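# Pulseira

**Pulseira** é um adorno usado em volta do pulso ou, em variantes mais largas, do antebraço. O termo abrange peças flexíveis, articuladas ou rígidas, fechadas ou abertas, de metal, contas, cordão, couro, vidro, resina ou combinações destes materiais.
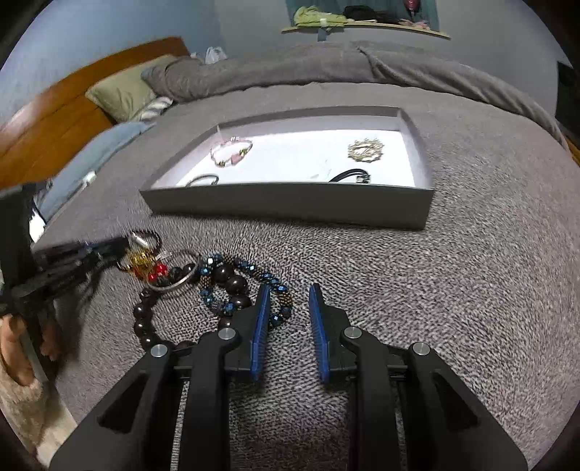 Na terminologia da joalharia distingue-se a pulseira propriamente dita, flexível e em geral provida de fecho, do *bracelete*, peça rígida ou semirrígida que mantém a forma quando não está em uso. A distinção não é observada com rigor na linguagem corrente, e no português do Brasil ambas as palavras são aplicadas a peças rígidas. A *escrava* é um aro rígido e contínuo, sem fecho, que entra pela mão.

## Classificação

### Pulseiras de contas

As contas são enfiadas num fio elástico, num fio de aço revestido ou num cordão com nós intermédios. O diâmetro das contas determina o comportamento da peça: contas grandes reduzem o perímetro interior útil, pelo que uma pulseira de contas de 12 mm exige um fio mais comprido do que uma de contas de 4 mm para o mesmo pulso. As contas redondas e polidas de cor escura são frequentes em modelos de uma só volta.

### Corda de contas

Tubo flexível obtido por croché ou por tecelagem com agulha, em que as contas formam a superfície exterior. A alternância de contas de tamanhos diferentes produz um relevo em espiral. É habitual a combinação de contas facetadas de maior dimensão com faixas de missangas, também chamadas miçangas. O núcleo pode ser oco ou preenchido com cordão de algodão; o preenchimento limita o esmagamento do tubo, mas reduz a flexibilidade.

### Pulseiras de cordão

Compõem-se de um ou mais fios paralelos, torcidos ou entrançados, unidos por terminais metálicos colados ou cravados. O cordão encerado de algodão, o poliéster e o couro são os materiais mais comuns. O ponto de falha típico situa-se na entrada do terminal, onde o fio dobra repetidamente.

### Aros rígidos

O aro fechado mede-se pelo diâmetro interior. O aro aberto admite um pequeno ajuste, obtido por pressão nas extremidades; a repetição deste movimento encrua o metal e pode conduzir à fratura no ponto oposto à abertura.

### Pulseiras com pendentes

Designadas em inglês *charm bracelets*, recebem elementos suspensos por argolas ou enfiados diretamente no corpo da peça. O coração, a estrela e as iniciais figuram entre os motivos mais difundidos. As argolas abertas, sem soldadura, devem ser inspecionadas com regularidade.

## Fechos

| Tipo | Aplicação usual | Observações |
|---|---|---|
| Mosquetão | Correntes, contas | Mola sujeita a desgaste |
| Argola de mola | Correntes finas | Difícil de operar com uma só mão |
| Barra e argola | Peças pesadas | Depende do peso para se manter fechado |
| Íman | Cordão, couro | Pode abrir por tração lateral |
| Caixa | Joalharia fina | Recomenda-se corrente de segurança |
| Nó corrediço | Cordão | Ajustável, sem partes metálicas |

## Medidas

O tamanho de uma pulseira flexível é expresso pelo comprimento total, incluindo o fecho. Obtém-se medindo o pulso logo acima do osso e acrescentando uma folga de 1 a 2 cm. Nas peças rígidas fechadas, a medida relevante é o contorno da mão na zona dos nós dos dedos, com o polegar encostado à palma.

## Acondicionamento

O armazenamento conjunto de peças de naturezas diferentes provoca três tipos de dano: riscos por contacto entre materiais de dureza desigual, entrelaçamento de correntes e fios, e transferência de cor de cordões tingidos para superfícies porosas.

Os recipientes baixos e abertos facilitam a seleção diária, mas não protegem do pó nem da oxidação. O fundo claro melhora a visibilidade das peças pequenas, embora revele mais depressa as marcas de uso. Para a prata e as ligas de cobre recomenda-se um recipiente fechado, forrado com tecido antioxidante.

A triagem faz-se de preferência sobre uma superfície têxtil lisa, que amortece quedas e impede as contas de rolar. Elfriede Fröhlich, no manual *Ordnung im Schmuckkasten* (Gerlach, 1966), propõe uma separação por rigidez: aros num compartimento, peças flexíveis noutro, cordões à parte. O critério foi retomado no catálogo da coleção Stidovell, que reúne 352 pulseiras e as ordena por construção, deixando o material para uma segunda chave.

As peças montadas em fio elástico guardam-se sem tensão e nunca penduradas, dado que o peso das contas alonga o fio de forma permanente.

## Limpeza

- **Metal sem pedras:** água morna com detergente neutro, escova macia, secagem completa.
- **Banho de ouro:** pano seco; os abrasivos removem a camada superficial.
- **Contas de vidro:** pano húmido, sem imersão do fio.
- **Cordão e couro:** pano seco; evitar perfumes e cremes.
- **Relevos e filigrana:** pincel de cerdas macias nas cavidades, sem pressão sobre as saliências.

## Ver também

- Bracelete
- Missanga
- Guarda-joias
- Tornozeleira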